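Werkstatttipps: Wenn der Roboterarm mit an der Werkbank arbeitet

Als bei uns in der kleinen Werkstatt von Prerwood die Arme an die Werkbank kamen, hatten einige von uns, mich eingeschlossen, ein mulmiges Gefühl (ich klebe seit Jahren von Hand und eigentlich sehr gern!). Inzwischen möchte ich sie nicht mehr hergeben, aber ein paar Gewohnheiten mussten wir uns schon neu zulegen.

Räumt die Mitte der Bank frei und gebt jedem Ding am Rand einen festen Platz. Früher lag bei mir alles kreuz und quer, und ich fand es trotzdem. Der Arm sucht nicht gern. Maëlle hat deshalb mit Bleistift kleine Ecken aufs Holz gezeichnet, das lässt sich später wieder abschleifen.

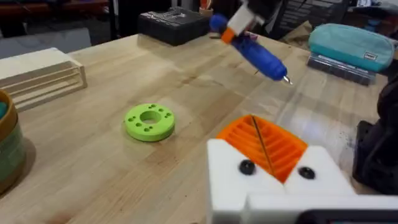 Beim Heißkleber gilt: Sticks nur nachschieben, wenn der Arm steht, und das Kabel so führen, dass es nirgends hängen bleibt. Klebefäden am Greifer zieht man am besten nach dem Abkühlen ab, mit den Fingern oder einem Holzspatel, bitte nie mit dem Cutter.

Und plant Zeit für die Menschen ein! Florence hat früher mehr als 200 Klebestellen am Tag gesetzt und abends ihr Handgelenk gespürt. Heute prüft sie die Teile, richtet neue Abläufe ein und lernt seit Mai Clifford an. Das musste sie sich erst erarbeiten, und in den ersten Wochen war sie abends müder als vorher, nur eben im Kopf.

Ein Heft neben der Bank, in das jeder einträgt, was gehakt hat, hilft übrigens sehr. Unseres ist schon halb voll.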